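Progress report to the Mogensen Fund, covering the period to the end of June

**Project:** A history of getting around Waltavico, on foot, by rail and by complaint

You asked for a short report this time. The last one ran long, and we have taken the hint.

## Where the work stands

The streetcar chapter is drafted. It covers the Peltis line from the first franchise application to the day the rails were paved over, and it is the only chapter so far in which the dates agree with each other. The bus chapter is in pieces. Two of the pieces are good.

We have now indexed 429 items from the old Streets Department files. Most are letters, and most of the letters are about parking. A resident of Garkiteck Avenue wrote to the department 22 times on the subject of one loading zone and received 2 replies, both addressed to the wrong house. We plan to quote him generously. He writes better than the department did.
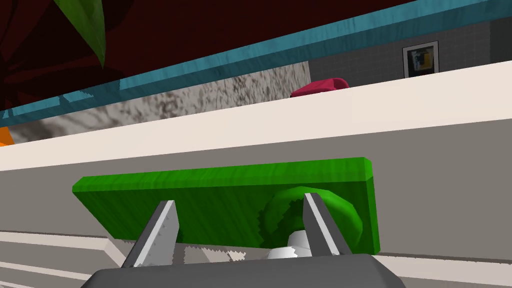
The ferry material has been slower. The landing at the foot of Garkiteck Avenue appears on three maps in three places, and the company's own timetable gives a crossing time that would have required the river to be narrower. For now the draft says "near the foot of the avenue" and moves along briskly. We would like to do better than that before anything is printed.

## Changes to the plan

The application promised a chapter on horse cars. Waltavico had one horse car route, it lasted less than a year, and the surviving record is a bill for oats and a lawsuit. Both will go into the streetcar chapter, where they make a lively opening page.

In its place we propose a chapter on the one-way system. This was adopted over a single weekend, and the letters suggest that a fair number of drivers learned of it by meeting each other. The files are thick, the maps are clear, and people in town still have opinions. It needs no extra money.

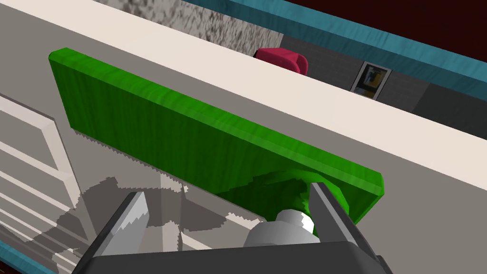
*Report prepared by the Waltavico Street History Project*

## Money

Spending is within the grant. Scanning came in under budget after the library let us use its large-format machine in the mornings, before the genealogists arrive. Permissions will cost more than we guessed. The Peltis company's successor owns the best photographs of the car barn and knows it. We have asked for a lower rate on 48 prints and been offered a lower rate on half of them, the half with fewer streetcars.

With your agreement, we would move the scanning surplus over to permissions. No other line changes.

## Problems

- The Streets Department ledgers for the bus years are stored off site. Our request has been acknowledged, and then acknowledged again.
- The street renumbering makes every older address a small research project. A conversion table is under way and will go in the back of the book.
- The working title is still the working title. Suggestions have been received and filed.

## Before the next report

We expect to finish the bus chapter, start on the one-way system, and settle the ferry landing or at least reduce it to two places. The streetcar chapter can be sent to you now if anyone at the Fund would like to read it. The footnotes are long — the oats alone take up most of a page.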